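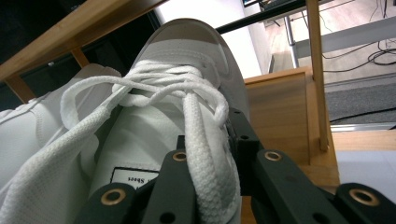

Laces are where most people give up on a pair of shoes, according to Dzintra Laur. She wrote to us after the first edition and said that our chapter on footwear went straight to polish and heels, and that her students could shine a shoe but could not lace one evenly. She asked for the laces to come first. In this edition they do.

Chapter 6
Shoes: Lacing, Cleaning, and Storage

In this chapter you will work with one pair of lace-up shoes from start to finish. Canvas or leather will do, and so will the synthetic uppers found on most sneakers. Slip-ons and boots are covered in Chapter 7.

Key terms: upper, tongue, toe cap, eyelet, aglet, insole, flat lace, round lace

6.1 Before You Begin

Set the shoes on a table or a low shelf at a height where you can see the eyelets without bending. Look at the laces. If they are tangled, do not pull on the ends. Pulling closes the loops and turns a loose tangle into a knot. Find the middle of the bundle, push the cord inward from both sides until a loop opens, and follow one end back through it. Flat laces tend to fold over on themselves as you do this, so smooth each length between your thumb and finger before going on to the next.

A knot that will not open by hand can be worked with a blunt needle or a crochet hook. Scissors are a last resort.

6.2 Taking the Laces Out

Start at the top eyelets and work down toward the toe. Once the laces are free, lift the tongue and read the label if there is one. Some makers print the size and the care instructions there, and on older shoes the print may be worn away. Copy down what you can read on your record sheet (page 464).

White laces can be washed by hand in warm water with a little dish soap. Lay them flat on a towel to dry. A clothes dryer can melt the aglets.

6.3 Choosing a Replacement Lace

Measure the old lace before you throw it out. If it is missing, count the pairs of eyelets and use the table at the end of this chapter. A lace of 80 centimeters suits many low shoes with few eyelets, but a wide foot takes up more cord, and so does a double bow.

Activity 1. Unlace one shoe and leave the other as it is. Relace the first shoe to match the second, keeping the cord flat at every crossing. Trade with a partner and check each other's work before moving on to Section 6.4.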